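Fenley Hand-Held Gripper: Replacement Finger Pads and Good Practice Notes

Sold by Clelent. Ships from our Staniforth workshop.

Price: $105 per set
In the box: 2 ridged finger pads, mounting screws, one printed check card
Color: magenta
Fits: Fenley hand-held gripper, all white-body fingers
Part number: 962

Hi, I'm Kadir Başaran, and I look after the hand tools at Clelent. I also answer most of the emails about them, so this page has grown a bit over the years (sorry, it's long!). The short version is that these are the pads for the Fenley, they go on with a small screwdriver, and if you change them on time your recordings will look the same in spring as they did in fall. The long version is everything underneath, and I'd love it if you read at least the part on house rules before you order.

When to change them

We swap ours at 3000 grasps. Your number may be different if you handle a lot of rough stuff like brick or sandpaper, but pick a number, write it on the check card and stick to it. Always change both pads together. I know it's tempting to keep the good one! A fresh pad facing a worn one grips unevenly, small things start to roll as you close, and then you spend an afternoon blaming the operator.

Fitting

Take the old pads off and wipe the finger bodies with a dry cloth. No solvent, please. Start every screw by hand before you tighten any of them, then go around a second time. The bodies are plastic and they will strip if you lean on the driver (ask me how many I've ruined). Close the fingers slowly and look at how the pads meet. If one sits higher, loosen, nudge, tighten, look again.

Write the date and the part number in your tool log. If you don't have a tool log, a notebook on a string is fine, that's what we used for ages.

House rules we'd like you to borrow

People ask me all the time if there's a standard for hand-held data collection. There are plenty of safety rules for powered arms, and if your fingers end up on a powered arm you need to follow those, but for a person walking around with a gripper in one hand it's mostly down to the shop. So we wrote our own. Truswood, who do our furniture and desk setups, work from the same list, and it's saved us a lot of arguing.

Look at the pads before every session. Both faces, good light, five seconds.

Give the target some breathing room. A hand's width of clear desk on each side of the thing you're going to pick up is plenty. The rest of the desk can stay as lived-in as you like, and I'd much prefer you leave the books and plants and ornaments alone, as a bare desk teaches you very little about real ones.

Start with the fingers open and both of them in view, with the target between them. Hold still for a moment, then go in. If you can't see both pads, back up and start over.

Don't squeeze to find out if something is fragile. Glass, thin ceramic and anything somebody's grandmother painted gets its own session with its own written okay.

One person holds the tool. If a second person needs to move something, the tool goes down first.

Keep faces, mail and screens out of it. Check the desk for paperwork before you start, and ask before you record at someone else's desk, even if they're a friend and even if it's only a minute.

Label stations on the wall or the panel, never on the object. Stickers on objects end up in every clip forever.

Stop when your wrist is tired! I mean it. Tired hands drop things, and the bad takes all come at the end of a long run.

Care

Brush dust out of the ridges with a soft toothbrush. Lukewarm water and a drop of dish soap are fine with the pads off the tool, and let them dry overnight. Store the gripper with the fingers open so the pads aren't pressed together.

Returns

Unused sets can come back any time in the first month. If a pad arrives with a torn ridge or a missing screw, email me with your order number and I'll send a new set out.

Page last updated Sunday, September 28, 2025. 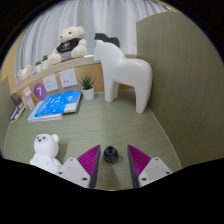 Magenta pads on both fingers, with a small black target in the gap and the rest of the desk still cluttered around it.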